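Storage and Fittings board > Tall cupboards > Canvas bag storage behind flush doors

Cirilo Bermúdez
Posted 2026-05-15

I have a run of tall grey doors and want to keep canvas bags behind one of them. Internal depth is 545 mm. The bags will not stand up unaided, so a plain shelf gives a heap. I am considering hooks on the inside of the door, spaced at 70 mm. Doors first, then one of the bags on the table. 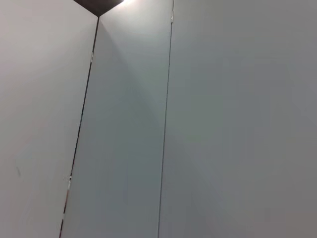
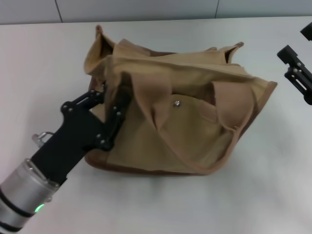
Grey doors from low down; tan bag with brown trim and a snap stud on the flap.

rasden_fitter
Hooks on the door put the load on the hinges. Two bags is fine. Thirteen bags is a different matter. What do they weigh empty?

Cirilo Bermúdez
Nearly 30 kg for the lot, with straps and the stiffener boards. I have not weighed one singly.

Diệp Vương
Then keep it off the door. Fit a rail across the carcass and hang them by the straps, flap closed. Canvas stored in a slump takes a crease across the flap, and it sets. Yours is creased on the diagonal already.

tidanix_owner
Disagree on hanging. The strap anchors stretch. I store mine flat with the stiffener out, base to the back, on Drellivari pull-out trays. No creasing since July.

Diệp Vương
Strap anchors on a decent bag carry far more in use than the bag's own weight. Flat storage folds the side panels along the stitching, and that is where mine wore through.

rasden_fitter
Separate point. Check the gap between the left door and the middle one. There are reddish-brown specks near the bottom of it. Could be dirt, could be rust. Wipe with a damp white cloth and see what comes off. I would do that before adding any weight.

Cirilo Bermúdez
Will do. There is also a small dark mark on the face of the left door. Would a melamine sponge take the finish off?

rasden_fitter
On matt, it can leave a shiny patch. Washing-up liquid and a soft cloth first. Try the sponge on an inside edge if that fails.

cao_77
Has anyone used the Cao shelf dividers for this? Upright, one bag per slot, no straps involved.

tidanix_owner
Yes. Too low for anything with a floppy top – the bag folds over the divider.

Cirilo Bermúdez
Rail it is, then, fixed to the carcass sides. I will post the fixing height once I have measured the longest strap.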